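받는 사람: plodadgate-visit 메일링 리스트
제목: Re: [plodadgate-visit] Kista 시연실 방문 건 문의

저도 그날 참석했기에 아는 범위에서 답을 드립니다.

> 지난번 Kista 시연실 방문에 참석하지 못했습니다.
> 회의록에는 "블록 시연 관람"이라고만 되어 있어서
> 몇 가지 여쭙니다.
>
> 1) 시연은 어떤 작업이었는지요? 집어서 옮기는 것인지,
> 밀어서 모으는 것인지 궁금합니다.
> 2) Costello 제어기를 쓴다고 들었는데 맞습니까?
> 3) 우리 작업장에 적용할 만한 부분이 있었습니까?
> 4) 1월에 한 번 더 간다는 이야기가 있던데
> 신청은 어디로 하면 됩니까?

1) 밀어서 모으는 작업입니다. 봉처럼 생긴 도구를 팔 끝에 달고, 판 위에 놓인 블록을 옆에서 밀어 옮깁니다. 안내하신 분이 "노란 것을 빨간 것 쪽으로"와 같이 지시를 주면 팔이 해당 블록을 찾아가는 방식이었습니다. 지시는 영어로만 받습니다. 관람객도 한 사람씩 지시를 넣어 볼 수 있었고, 저는 두 번 해 봤습니다. 한 번은 제대로 됐고 한 번은 옆 블록까지 같이 밀려서 다시 했습니다.

당일 배포 자료에 따르면 시연실에서 그동안 기록한 시도는 511회이고, 그중 303회는 사람이 개입하지 않고 끝났다고 합니다. 나머지는 중간에 멈췄거나 사람이 블록을 다시 놓아 준 경우입니다. 자료에는 실패 원인별 구분이 없었습니다. 질문했더니 정리 중이라고 했습니다.

2) 맞습니다. 다만 Costello는 팔의 움직임만 담당하고, 블록 위치를 읽는 쪽은 Caltik이라는 별도 프로그램입니다. 두 프로그램은 서로 다른 컴퓨터에서 돌아갑니다. 시연 중에 Caltik 쪽을 한 번 다시 켰는데 그동안 팔은 제자리에 서 있었습니다. 재시작에는 몇 분 걸렸습니다.
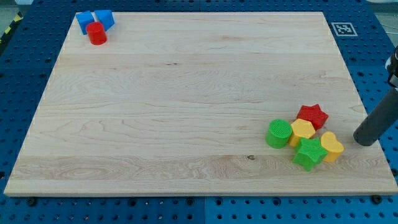 사진: Kista 시연실, 나무판 위의 블록과 로봇 팔 끝의 도구. 오른쪽 아래에 블록 다섯 개가 모여 있고 왼쪽 위에 세 개가 따로 있음.

작업대는 구멍이 줄지어 난 파란색 판이고 그 위에 나무판을 얹어 씁니다. 나무판 너머로 보이는 흑백 사각형은 위치를 맞추는 데 쓰는 표식이라고 들었습니다. 블록은 별, 하트, 오각형, 원기둥 등 모양이 여러 가지입니다. 원기둥은 눕혀 놓으면 굴러가서 다루기가 까다롭다고 합니다.

3) 당장 가져다 쓸 것은 없다고 봅니다. 우리 작업장 부품은 블록보다 무겁고 기름이 묻어 있어서 조건이 다릅니다. 표식으로 위치를 맞추는 방법은 참고할 만합니다. 지금은 지그를 옮길 때마다 손으로 다시 재고 있으니 그 부분은 따로 검토해 보면 좋겠습니다. 설치 비용은 물어봤으나 답을 받지 못했습니다.

4) 1월 방문은 확정됐습니다. 오후 2시 시작이고 장소는 같은 건물 160호입니다. 지난번에 쓴 193호는 공사 때문에 쓸 수 없다고 합니다. 신청은 이 리스트로 회신하시면 됩니다. 출입증을 미리 만들어야 하니 소속과 차량 번호를 같이 적어 주십시오. 차를 가져오실 분은 Plodadgate 쪽 정문이 아니라 뒤편 화물 출입구로 들어오셔야 합니다. 시연실 안에서는 바닥에 표시된 선을 넘지 말라는 안내가 있었습니다.

배포 자료는 종이로만 받았습니다. 필요하시면 스캔해서 올리겠습니다.

--
plodadgate-visit 메일링 리스트
수신을 원하지 않으시면 제목에 "해지"라고 적어 회신해 주십시오.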